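3.2 Segmentation des doigts et détection de prise à vide

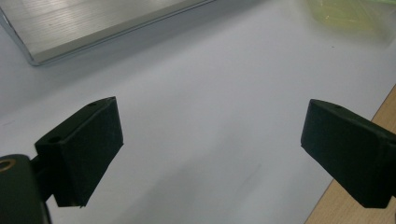

On en vient à la partie qui m'a pris le plus de temps (et de café) : savoir, à partir d'une seule vue, si la pince tient quelque chose. Dans Clenlow, notre couche de perception, je segmente d'abord les deux doigts, puis je regarde ce qui reste entre eux. Facile sur le papier ! Sauf que le noir mat donne très peu de texture, et qu'une ombre diffuse sur fond blanc ressemble vite à un objet plat.

14 partages · 3 commentaires

Ma première version seuillait l'intensité à 100 sur 255, et franchement elle voyait des prises partout. J'ai donc ajouté un a priori géométrique : les trous ronds des doigts servent de repères, et le masque est recalé dessus avant toute décision.

Figure 4. Pince ouverte, rien entre les doigts : plateau métallique en haut à gauche, ombre légère sur la surface blanche.

Sur les 344 vues du jeu Wustton, ce recalage supprime presque toutes les fausses prises dues aux ombres. Restent les objets translucides, que je rate encore trop souvent. Le planificateur Claner reçoit alors un état « incertain » et demande une deuxième vue avant de bouger, ce qui ralentit le cycle mais me va très bien pour l'instant. Le réglage de ce seuil d'incertitude est repris en 3.3.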